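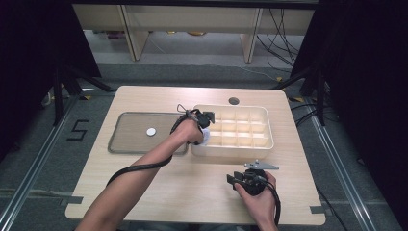 Both hand-held grippers at the table, one of them at the corner of the divided box.

Skodener: frequently asked questions
Last updated 2023-08-02

What does Skodener do?

Skodener is the bit of software that sits between your recordings and your training run. It takes the streams from a pair of hand-held grippers and a head camera, puts them all on one clock, works out where each gripper was and how far open its fingers were, and hands you tidy episodes at the end. It doesn't train anything itself. Plenty of people write in hoping it will, and we're always a bit sorry to disappoint them, but the episodes it writes can be read by the Trandum planner or by your own loader if you have one you're fond of.

Which clock do you use when the cameras disagree?

The head camera's, unless you tell us otherwise. Everything else is shifted to match it, and then resampled to the rate you've set in the project file. If one stream is more than 33 milliseconds out after matching, the episode is marked amber and set aside for you to look at. You can widen that limit if you like, though for small parts going into small compartments we'd ask you to leave it alone for your first few sessions and see how you get on.

How does it know how wide the fingers are open?

From the wrist camera picture, mostly. We find the two finger pads, measure the gap between them in pixels and turn that into millimetres with the table you made when you ran the opening calibration. The calibration takes 100 pictures while you squeeze and release slowly, and it really does need to be slowly - a quick squeeze gives you a lovely smooth curve that happens to be wrong in the middle. Please run it again whenever you change the pads, even if the new ones look just the same as the old ones.

Why does my left gripper jump about when I reach across the table?

This comes up such a lot that it deserves a proper answer. The tracker in Skodener follows small patches of texture, and when a wrist camera comes down close to a plain surface there isn't much for it to hold on to. It then leans on the motion sensor for a while, drifts a little, and snaps back once it recognises something again. The snap is what you see as a jump.

Open the episode in the viewer and switch on "track confidence". If the line dips below 77 just before the jump, that's your cause. Turning on two-way smoothing will usually mend it, as the tracker is then allowed to look at what comes later in the recording as well as what came before. It does take longer, so we leave it off to begin with.

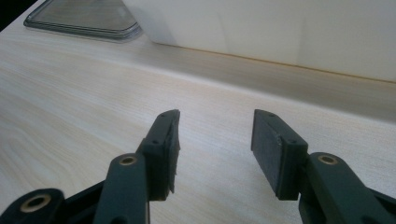
Tamara Kostiuk wrote to us about this one: "Two-way smoothing sorted out my reaches, but now the moment of closing looks softer than it should, and the policy seems to shut the fingers too early. Am I meant to smooth the opening as well?"

Thank you, Tamara, and no, please don't! The position and the opening have separate settings, and in version 2 they were both switched on by the same tick box, which was our mistake. Untick "apply to opening" under Smoothing, process the episodes again, and the closing edge should come back as sharp as it was recorded. There's no need to collect anything afresh.

Can I use only one gripper?

Yes, of course. Set "hands" to left or right in the project file. If you leave it on both, Skodener will wait very patiently for a second stream and then stop with the "missing partner" message, which has caught out most of us here at one time or another.

Does it work with Liderine controllers?

For playback, yes. The Liderine export writes poses in the table's own coordinates, so you'll need to give it the offset to your arm's base. Do try the first playback at reduced speed with your hand near the stop button. The export checks for joint limits, but it knows nothing about whatever else you have standing nearby.

Where do I send a recording that won't process?

Use "Pack for support" in the File menu and send us the result through the help form. It puts in the log, the calibration and a short piece of each stream, so there's no need to upload the whole session. Liudmyla Stelmakh looks after the queue in August, and she'll write back if she needs the full files.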